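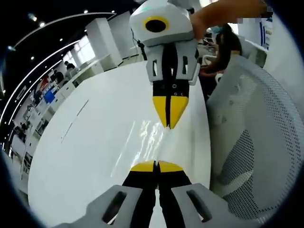

Two grippers, tip to tip over the white table.

The offset was 30 milliseconds on Monday and 131 by the time Su-bin Do looked at it again, and she had changed nothing in between.

She put the two traces on the same plot, left hand in grey, right hand in yellow. When the tips met they should have stopped together. On her screen the left hand stopped and the right hand kept travelling, straight through it and out the other side.

"It's the clocks," said Beatriz Teixeira, from the next desk.

"I've done the clocks."

"Then it's the thing you did to the clocks."

Su-bin had written the alignment code in February, in her second week at Nunard. It took the video from each gripper, worked out where each had been in the room, and slid one recording along the other until they agreed. The planner downstream took whatever it was given. If the hands passed through each other in the recording, the planner learned that hands could do that. On Sunday night it had tried it with the real arms, and one of them now had a cracked wrist cover.

She opened the log. Fedix, the old tracker, had written its times when a picture was taken. Sisard, the new one, wrote them when a picture was finished with. On a quiet machine there was hardly any difference. On a busy one the gap grew, and the machine was busy whenever Beatriz was training.

"What time did you start your job?" Su-bin asked.

"After lunch. Why?"

"Can you stop it?"

Beatriz looked at her for a moment and then stopped it. The fan under the desk slowed down. Su-bin ran the alignment again on the last recording and got the same bad number, as she should have, as the times were already in the file. She recorded a new one. She picked up both grippers, brought the tips together, held them, and took them apart. She did it until her wrists hurt.

The new offset was 30.

"So it's me," said Beatriz.

"It's Sisard. You only make it show."

The fix was four lines. She took the time at the shutter and carried it through with the picture, and threw out the number Sisard put on at the end. Then she wrote a test that loaded the machine on purpose and failed if the hands crossed. It passed. She took out the four lines to see it fail, and it failed, so she put them back.

That left the 300 recordings made since the change. The shutter times were gone from those. She wrote to Yoon, who had made most of them, and said they would have to be done again. She read the message twice and took out the word "unfortunately".

The answer came before she had her coat on.

"All of them?"

She typed yes. Then she took her coat off again, started the recorder and picked up the grippers.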